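Chapter 7
Planning and Budgeting for a Two-Arm Workcell

After working through this chapter you should be able to:
separate the purchase price of a workcell from its cost of ownership
write a requirement statement that a vendor can quote against
build a line-item budget that includes consumables, spares and floor space
identify the costs that most often appear after the purchase order is signed

Key terms: workcell, reach envelope, duty cycle, end effector, consumable, spares ratio, acceptance test, contingency

7.1 The quoted price and the real price

A quotation for automation equipment normally lists the arms, the controller and the software license. These are the items the vendor manufactures or resells, and they are the easiest to compare between suppliers. They are seldom the whole cost of a working installation. Mounting structure, enclosure, cabling, end effectors, power, operator training and test material must come from somewhere, and when they are missing from the quotation they are paid for out of a different account, often at a higher price and on short notice.

Chapter 6 treated the selection of a single arm for a fixed, repetitive motion. A two-arm cell raises different questions. The arms share a work surface, so their reach envelopes overlap and the layout must be settled before the base is ordered. The objects handled are usually mixed, so one gripper design has to serve several shapes or the budget has to carry more than one. Setup time also rises, and setup time is labor.

The running case in this chapter is a takeout packing cell considered by Prasum, a food service supplier with a packing site in Ballard. The task is to assemble customer orders: cups, lids, straws and a bag. None of the objects is heavy. Most are thin, flexible or easily crushed, and the budget is governed by handling and layout far more than by payload.

7.2 Reading a cell as a list of purchases

A useful first exercise is to look at a cell of the intended type and name everything in it that would need a line in the budget. Beginners tend to stop at the arms. The surface the arms work on, the rail that carries them, the frame and the walls are all purchased or fabricated items, each with its own lead time. The same is true of the goods being handled, which are used up in testing long before the cell earns anything.
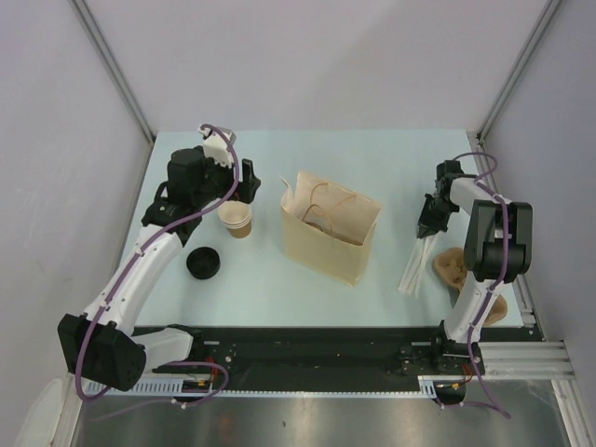 Figure 7.1 Two arms on a shared rail, with cups, a lid and a paper bag on the work surface and straws in the right gripper.

Three points in Figure 7.1 bear on cost. First, both arms stand on one rail along the front edge of the table. A shared rail simplifies alignment, but it is a single part – if it must be replaced, both arms come off it. Second, the cables follow the outside of the arms. External cables are simple to inspect and change, and they should be entered as wearing parts with a replacement interval. Third, the straws and the cups differ greatly in shape, and the gripper specification must cover both.

7.3 The requirement statement

No budget is reliable until the work has been written down. The requirement statement should fit on one page and contain the following:

Objects. Name each object, with its largest and smallest dimensions and the variation expected between batches. Paper goods from two suppliers can differ enough to affect a grip.

Throughput. State finished units per shift, with the length of the shift. The Prasum statement called for 224 packed orders per shift.

Presentation. State how each object arrives: stacked, boxed, flat or unsorted. A cell that must separate nested cups is a different purchase from one that receives them singly.

Tolerance for failure. State what proportion of orders may be passed to a person, and who that person will be. If the answer is a full-time operator, the operator's wage belongs in the comparison.

Space and services. State the floor area, ceiling height, power supply and network connection available, as measured at the site.

Vendors will quote against whatever they are given. If presentation is left out, each vendor will assume the case that favors its own product, and the quotations can't be compared.

7.4 Line items commonly omitted

Table 7.1 shows part of the first-year budget prepared for the Ballard site. Capital items were budgeted separately. Amounts are in dollars.

Table 7.1 Selected first-year operating items
Spare gripper fingers and cable sets: 2,605
Test material (cups, lids, straws, bags): 1,114
Subtotal: 3,719

The second line deserves attention. Test material was absent from the first draft, on the grounds that the site already stocked these goods. Stock drawn for testing is still consumed, and a crushed cup can't be sold. The purchasing department at Prasum now charges such material to the project from the first day.

Spares should be ordered with the cell. The quotation from Kasprzak included no spares; the competing quotation from Celtimora included one cable set per arm and was higher for that reason. Before the two prices were compared, the missing items were added to the lower one. This step is called leveling, and it is described in Section 7.6.

7.5 Contingency and the acceptance test

Contingency is money set aside for costs that are known to be possible but can't yet be priced. It should be shown as its own line and released only against a written cause. Spreading it through the other lines hides it from review and makes later estimates worse.

The acceptance test fixes the point at which the final payment falls due. It should use the buyer's own objects, presented as they will be in service, and run for at least 3 full shifts. A demonstration at the vendor's premises with selected samples doesn't meet this standard. The cost of the test, including operator time and material, is borne by the buyer unless the contract says otherwise.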